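Steseck wearable food logger: pre-deployment safety and data inspection
Checklist with inspector's comments
Site: Brollarthorpe
Inspected by: Shamim Gondal
Reviewed by: Kalliopi Karagiannis
Date: 2018-06-29

Scope

Covers the wrist units, charging docks, paired phones and the meal-logging application issued to study participants. Does not cover the clinic scales, which are inspected under their own schedule. Results are recorded as Pass, Pass with comment, Hold or Not applicable. An item on Hold prevents release of the unit until it is cleared in writing.

Section A. Wrist unit, mechanical

A1. Housing free of cracks, sharp edges and lifted seams.
Pass with comment. Two units have a raised moulding line on the underside. Both were dressed with fine abrasive and rechecked by fingertip. No further action, but note the serial numbers in case of a skin complaint.

A2. Strap pins seated and not protruding.
Pass.

A3. Strap material declaration on file (nickel, latex).
Hold. The declaration supplied is for the previous Bosman strap. The colour and width have changed and it cannot be assumed that the compound has not. Request a current sheet from Bosman.

A4. Buckle opens one-handed.
Pass. Tested with both the left and the right hand.

A5. Optical window clean, no adhesive residue.
Pass with comment. Residue from the shipping film was present on several windows. Wipe with isopropyl alcohol and allow to dry fully before the unit is powered. Add this to the issue procedure, as it is not there at present.

Section B. Electrical and battery

B1. Charging dock and plug pack carry the required approval marks.
Pass.

B2. Dock output is 5 V, measured at the contacts under load.
Pass. Measured with the bench meter, calibration in date.

B3. Unit does not exceed the skin-contact temperature limit during a full charge.
Pass with comment. Within limit. The instruction sheet should still say that the unit is not to be worn on the dock lead. Participants have been observed to do this at other sites.

B4. No swelling of the cell after storage.
Pass.

B5. Spare cells stored with terminals covered.
Hold at time of inspection. Cells were in an open tray in the lower cupboard. Moved to the lidded box and terminals taped. Cleared the same day, S. Gondal.

B6. Charging area clear of combustible material.
Pass with comment. Cartons of printed questionnaires were on the shelf directly over the docks. Relocated. The shelf should be labelled so that they do not migrate back.

Section C. Sensing and meal detection

C1. Wrist-motion sensor returns a stable baseline when the unit is at rest.
Pass.

C2. Meal detection triggers during the standard eating sequence (spoon, fork, hand-held).
Pass with comment. Spoon and fork were detected in every run. Hand-held food was missed in one run with small bites and long pauses. This is a known limitation and the manual entry prompt covers it. The analysis team should not treat an absent trigger as an absent meal.

C3. False triggers during non-eating activity.
Pass with comment. Tooth brushing still produces an occasional trigger. Hair combing does not. The threshold is left unchanged, as raising it would worsen C2.

C4. Local memory holds 4000 events without overwrite.
Pass. Filled by script, then read back and compared. The oldest record was intact.

C5. Time stamp agrees with the phone after a flat battery.
Hold. The unit restarts with the factory clock and keeps it until the first synchronisation. Any meal detected in that interval is filed under the wrong date. Grestano has been asked for a firmware correction. Interim control: synchronise in the presence of staff before release.
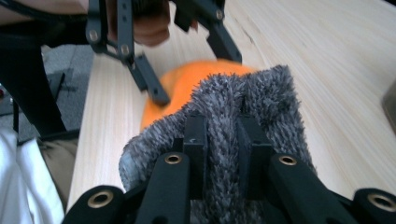
Section D. Prompts and participant safety

D1. Prompts suppressed while the phone reports driving.
Pass. Tested as a passenger on the Brollarthorpe ring road, with the driving state confirmed in the log.

D2. Limit on the number of prompts per day is enforced.
Pass.

D3. Wording of prompts reviewed by the dietitian.
Pass with comment. Two messages were withdrawn at review. Both referred to skipping a meal as a way to compensate for an earlier one — this wording must not return in any later release.

D4. Participants flagged at screening for a history of disordered eating receive no calorie figures.
Pass. Checked with the test profile. The figures are hidden in the summary view as well as in the prompt.

D5. Snack suggestions respect recorded allergies.
Hold. A tree nut allergy entered as free text was ignored. The same allergy chosen from the list was honoured. Free text entry is to be disabled until this is fixed.

Section E. Data handling

E1. Phone storage encrypted and screen lock enforced.
Pass.

E2. Food photographs stripped of location before upload.
Pass. Sample of 200 files checked, none with location data.

E3. Withdrawal request removes data from the server and the phone.
Pass with comment. Server removal is immediate. The phone copy stays until the application is next opened. State this in the consent form.

Outstanding items

A3, strap declaration: K. Karagiannis to obtain from Bosman.
C5, clock after flat battery: Grestano, interim control in force.
D5, free text allergy entry: disable before any unit is issued.

Reinspection of the full set is due in November, or earlier if the strap or firmware changes.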